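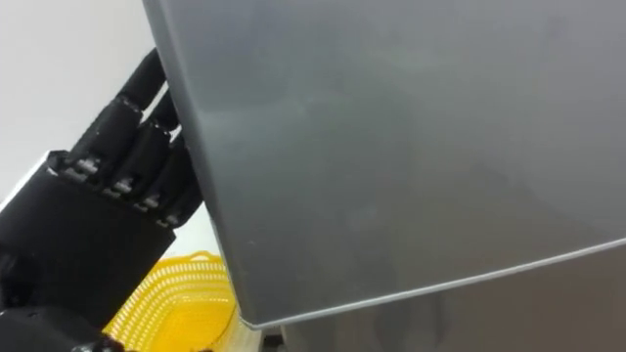 Workshop tips: teaching a robot hand to open the fridge

We have now worked on the fridge door in the shared workshop at Odside since June, in the evenings mostly. Many people write to us through the page and ask the same things, so I put my notes in order. They are for people who build a hand and arm at home and want it to do kitchen work. If you have an industrial arm with a big budget, some of this will look small to you.

Before you start

Choose a real door. In the beginning we practiced on a cupboard door screwed to a board, and it taught us very little. A fridge has a rubber seal with a magnet in it, and the seal decides everything. The force you need is high for the first few millimeters and then it is almost nothing. A controller which is tuned on the cupboard will pull too softly, stop, and then report that the door is locked.

Empty the door shelves before the first trials. Milk and glass jars change the weight of the door very much, and they also fly. Put them back one at a time when the motion is good.

Check that the fridge stands firm. Ours was walking a little on the floor with every pull. Two rubber pads under the front feet solved it. Before this we had spent a whole evening looking for an error in the arm calibration, and the error was that the fridge had moved.

Measure the pull with a luggage scale. Hook it to the door edge with a loop of soft tape, pull slowly and read the highest number. Do it at the same height where the fingers will go. Then do it again directly after closing the door, because many fridges hold much stronger in the first half minute.

Gripping a door without a handle

Our door has no handle that the hand can close around, so it must take the edge. This is harder than a handle but it is a good exercise, because the same motion works later for cabinet doors and for large lids.

Come from the side, with the fingers already half curled. If the hand arrives open and closes at the door, the fingertips slide on the front and you get marks on the finish. Curl first, then move in until the tips are behind the edge, then close the rest.
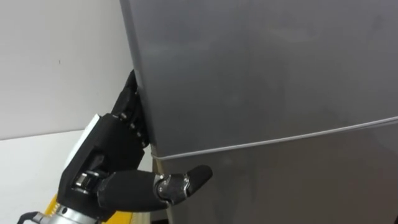

Fingers hooked on the left edge of the upper door, thumb kept free.

Leave the thumb out of it. This was the most useful change we made. With the thumb pressing on the front, the hand pushes and pulls at the same time and the motors get warm for no reason. We hold it straight and a little away from the surface. It comes back into use only when the door is open and the hand must hold it still.

Let all four fingers share the load. In the first version the top finger did most of the work, and its tendon broke after 259 pulls. Now we turn the wrist a few degrees until the finger currents are nearly equal. You can read this from the motor drivers, no extra sensor is needed.

Mind the space between fridge and wall. Knuckles are wider than you think, and the screw heads stick out. Before you run the motion under power, bring the hand in by hand with the motors off, and look from above and from below with a flashlight.

Opening

Pull in an arc. A straight pull works for the first bit and after this the fingers begin to slip to the outside. Measure from the hinge to the edge with a tape measure and give this number to the program as the radius. Do not take the width from the manual, take it from the door.

Make two stages. Stage one is short and strong, only to break the seal. Stage two is slow and soft, with a low force limit, so that a person can stop the door with one finger. We begin stage two when the force drops under 8 newtons. Your number will be another one – write it on tape and stick it to the controller box.

Set a time limit for stage one. Ours is 2 seconds. If the seal has not opened by then, the arm relaxes, goes back and waits. Do not let it try harder and harder by itself.

Keep the elbow low. With a high elbow our arm reached its joint limit when the door was half open, and then it jumped. It is an ugly moment and everyone in the room steps back.

Fingertips and surfaces

Bare hard plastic slides on a painted or metallic door. Thin ribbed rubber is better. We tried balloon rubber, bicycle tube and a pourable silicone from Zistura. The bicycle tube was the cheapest and lasted longest, but it leaves gray lines on light surfaces. For a door that somebody cares about, take the silicone.

Wipe the door edge before each session with warm water and one drop of dish soap. Kitchen grease is invisible and it spoils your results. Dry it well afterward.

Smudges from the trials come off with a microfiber cloth. Wipe in the direction of the finish and not in circles.

Care of the hand

Check the knuckle screws after every 50 pulls. The small ones loosen first. A very little drop of medium thread lock helps, but keep it away from the plastic, it can crack from this.

Do not oil the joints if you work near food. We use a dry PTFE spray, and we spray it on a cotton swab first, outside the kitchen.

Let cold fingers warm up. When the hand has been inside the fridge for some minutes the tendons get stiffer and the next grip is weaker. A short pause is enough.

Fix the cables to the forearm with Velcro and leave a loop at the wrist. Cable ties are too hard and they cut in when the wrist turns. I replaced one motor cable from Wieser because of this, and it was not cheap to send.

Small safety things

The stop button should be in the hand of a person, not on the table behind the arm.

Keep fingers away from the hinge side also, not only from the opening side.

If the arm loses power with the door open, the hand should stay loose and not locked. Test it on purpose, with an empty fridge.

Parts we get asked about

The pull springs in the fingers are from the Bostberg assortment box, the second smallest size. The smallest is too weak for a fridge door. The tendon is ordinary braided fishing line, and the knots should get a drop of glue. Finger drawings are in the downloads folder, please take the newer file, in the older one the pin holes are too tight.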